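Box return scheme to take in torn cardboard from September

Packaging supplier Kimaro has widened its box return scheme and will now accept cartons with torn or peeled edges, the company said on 2 September 2025.

The scheme started in July at the firm's Jiditz depot. Until now, only boxes in near-perfect condition could be sent back for another use, and anything with a rip along a fold went straight to the baler. Customers complained that this ruled out most of what they had in their stockrooms.

Mwanaisha Urio, who manages the depot, said staff had gone back through the boxes turned away in the first weeks and found that many could have been used again.

"A rough edge looks bad but it often does no harm," she said. "What we care about is whether the walls stand up straight and the base holds. If the damage is on the lip of a flap, we can trim it or tape over it." 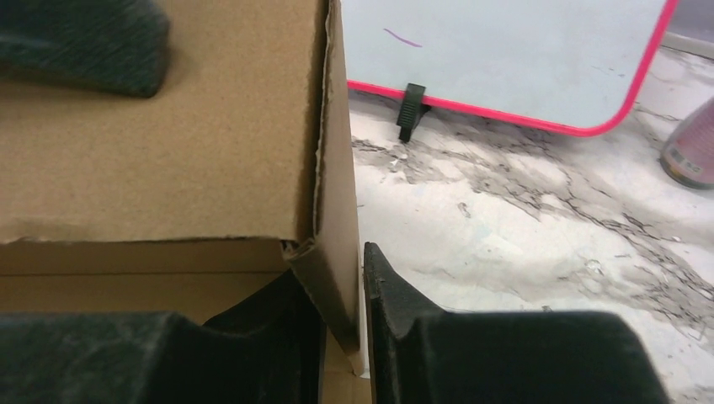

A ripped edge on a corrugated cardboard box, with the paper peeled back.

Under the new rules, boxes will be sorted into two grades. Those with clean edges will be sold on as before. Those with surface tears will go into a cheaper grade for packing goods that do not need a smart carton – spare parts, returned stock and the like. Wet, greasy or crushed boxes will still be refused.

Kimaro said 218 businesses had signed up so far, and that it had taken back over 16 tonnes of cardboard. Customers get a credit of 55p for each large box in the top grade. The rate for the second grade has not been announced.

Gitau Kinyua, who runs the homeware shop Ledia, said the change would save him space. "We cut a lot of boxes open in a hurry and the knife catches the fold," he said. "I had a stack of 50 out the back that they would not take. I have asked for them to be collected."

Boxes should be folded flat, with old labels left on and loose tape removed. Collections can be booked through the depot – the minimum load is unchanged.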